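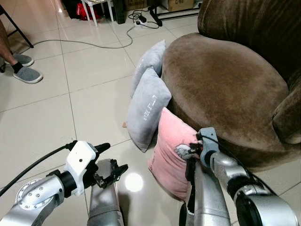
Threads > Robotics > Faults and safety > Asuka Sekiguchi

7 min read

Gripper fault on the two-armed rig at Tunton, written up as a thread. The right gripper lost its data link while holding a cushion, did not let go, and the arm carried on moving. No injuries. One torn seam. It took us much longer to find than it should have.

Background for those who don't follow the household work. The task is soft furnishings: pick cushions up off the floor, put them on an armchair, take them off again, repeat. Two Kobori arms, one Tendov parallel gripper on each, head camera above. Hard tiled floor.

Cushions are awkward for a parallel gripper. There is no fixed width to close to. We close on current, and the holding force is set to 15 newtons. Below that the plush ones slide out when the arm accelerates. Above it the fingers leave a crease and the covers wear.

What happened, from the log. The right arm lifted a cushion by its upper edge and started to swing it over the seat. Partway through the swing the gripper stopped replying. The arm controller and the gripper controller are separate devices on separate buses. The arm had no reason to stop, as far as it knew.

It reached the place position and issued "open". The gripper never received it. The arm then retracted as if its hand were empty, with the cushion still held and one corner wedged behind the armrest. The seam gave before the arm's force limit was reached.

Wubit Lencho was at the stop button and pressed it. The stop cut power to the arm motors and the brakes came on. The gripper stayed shut. It is on its own supply and holds through a worm gear, so it stays shut with power or without.

That last point is by design, and in the manual. A gripper that opens when power is lost will drop whatever it is holding, and for most loads that is the wrong choice. What we had not done is write down what happens if the thing it is holding is also attached to something else. Or to someone.

First mistake: we treated it as a one-off. The link came back by itself when the arm was moved by hand. Somebody reseated both connectors, the self-test passed, and we carried on. The entry in the book says "loose plug?" with a question mark. I wrote it.

It ran 348 more cycles without a fault. That was enough for everyone to forget about it, me included.

Then it did it again on a Saturday with two of us in the room. Same arm, different cushion, no snag this time. The gripper went quiet, came back after less than a second, and opened late. The cushion landed on the floor beside the chair. The task software recorded the place as successful.

Second mistake, found while looking at that record. The success check asked whether the open command had been sent. It did not ask whether the gripper had opened, and it did not look at the seat. So our success rate for the past month was a count of commands sent.

Kanokwan Chuensuk went through the raw bus logs. She found 1472 missed replies from the right gripper over that month. The left gripper had none. Nearly all of the missed ones were single packets, which the driver retried and did not report above debug level.

The retries are reasonable. A single lost packet does not matter. A count that grows day by day on one side and stays at zero on the other does matter, and nothing was watching it.

We swapped the grippers left to right. The fault stayed on the right. That cleared the gripper itself and left the cable, the connector at the arm end and the bus adapter. We swapped the adapters. The fault stayed on the right.
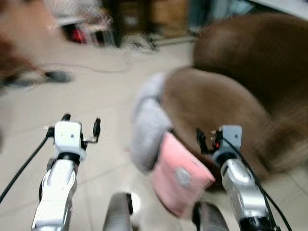
Cable routing is the dull part of any arm build and we had given it about the attention that suggests. Power and data for the gripper share one external cable per side. On the right arm it loops off the top of the gripper and trails down the outside of the forearm, with the slack taken up by that loop. Every time the wrist rolls, the loop opens or closes. All the bending is taken in one short length near the plug.

Kanokwan plotted the missed replies against wrist roll angle. I had been plotting them against time and against motor temperature, and saw nothing. Against roll they stand in one clump, starting at almost 65 degrees outward. Inside that, close to none.

The task explains the difference between the sides. The chair stands on the right. The right arm does most of the placing and has to roll outward to lay a cushion flat on the seat. The left arm mostly picks and pushes, and seldom goes past the angle where the trouble starts.

Bench test: cable off the arm, one end clamped, other end turned by hand with a meter across each core in turn. Both power cores fine. One data core went open when bent one way and came back when released. Repeatable every time once we knew which way to bend it.

We slit the jacket. The outside was unmarked. Inside, the strands of that core had parted a short way back from the plug's strain relief, and the ends were touching when the cable lay straight. That is why the self-test passed. The self-test runs with the wrist at zero.

The cable was an ordinary fixed-installation type. It is rated to be bent once when fitted and then left alone. The parts list asked for a high-flex one. The substitution was made when the proper cable was out of stock and the note about it stayed in an email thread.

The left side had the same cable. It tested good. We replaced it anyway.

Changes so far, hardware. High-flex cable both sides. The fixed point moved from the forearm to a small bracket behind the wrist, with the slack carried in a wider loop. Separate connectors for power and data. Setsuko Kawaguchi at Russtead made the brackets, and corrected my drawing first.

Changes so far, software. If a gripper misses three replies in a row, both arms hold position and nothing retracts. The arm will not leave a place position until the gripper has reported its finger opening, with a measured value. The missed-reply count goes on the main status page, per side.

The self-test now rolls each wrist slowly from one limit to the other while polling the gripper. It adds a couple of minutes to start-up. People have complained about this. It stays.

We also changed the success check. It now needs the reported opening and a look from the head camera after the arm has moved clear. Last month's figures have been withdrawn. I would sooner have a gap in the chart than guess at a correction.

On the safety side. The written stop procedure said "press stop, approach, remove object". It assumed that the object could be removed. It now says: press stop, stay clear of the arm, check whether the gripper is holding, and if it is, open it with the manual release before touching the object.

The manual release on this gripper is a hex screw. The key for it was in a drawer in the next room. There is now one on a cord at the stop button and a second by the charging point. We practised with the arm parked at an awkward angle, and my first attempt was slow enough to be embarrassing.

Lăcrămioara Lungu asked the question I had been avoiding: what if it had been a sleeve? Fifteen newtons at the fingers won't break anything. The pull from a retracting arm that thinks its hand is empty is a good deal more. We have lowered the retract force limit and slowed the first part of the move.

She also pointed out that people walk about near the arms between cycles, in slippers, over loose cables on tile. Fair. That had nothing to do with this fault and was on nobody's list. Floor cables get taped down or routed round the wall, and there is a rule about footwear now.

A few replies asked why we don't run the gripper through the arm's internal wiring. These arms have too few spare cores for it. The next version may. Internal wiring also fails, and is worse to get at when it does.

Another asked whether a wireless link would do. It removes the bent data core and leaves the power cable bending in the same place. I don't see the gain.

Still open: we don't know how long the new cable will last at this roll range. The maker's figure is for plain bending and ours has twist in it. Wubit is building a jig to cycle a spare until it fails, and we'll set a replacement interval from that. Until then both cables come off for inspection each month, with the meter on, bent both ways.

Also still open: the bus adapter drops its own error counters on restart, so anything from before the first snag is gone. If anyone has found a decent way to keep those across a power cycle, please send it over.

Correction to the post about swapping parts: we swapped the adapters first, then the grippers. Kanokwan has the notes. The result was the same.

The torn cushion has been sewn up and is back in the set. It now has a stiff ridge along one edge and the grasp planner prefers it to all the others.

Contact | © Asuka Sekiguchi | Back to top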